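4.3 Trimming and finishing a fringed cloth

The packet says any scissors will do. We doubt it. Blunt blades chew the threads and leave you with a worse edge than the one you began with.

1. Lay the cloth flat, with the fringe pointing away from you. Smooth it by hand. The Zikia leaflet tells you to iron it first, though we have yet to see what difference that makes.

2. Comb the fringe with your fingers. Pull out any thread that comes away easily and leave the rest alone.

3. Pick up the scissors and settle your grip before you go near the threads. A darker fabric next to the fringe makes pale ends far easier to see.
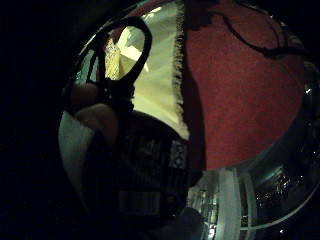
Keyvan Ebrahimi writes that he skips the combing altogether and cuts straight along a ruler, and that his fringes hang perfectly well. Perhaps they do. Ours came out stepped, so the combing stays in.

4. Cut in short snips, a little at a time. Stop after each hand's width and look along the edge.

Caution: Keep cords and loose yarn well clear of the blades.

5. Shake the cloth out and lay it down again. New long ends will appear – they always do. Trim those only.

Note: Graltar sells a liquid that is supposed to stop fraying for good. We would not rely on it for anything that goes in the wash. A row of small stitches just above the fringe is slower and cheaper. See section 8 for the stitch.

6. Leave the cloth overnight before deciding it needs another trim.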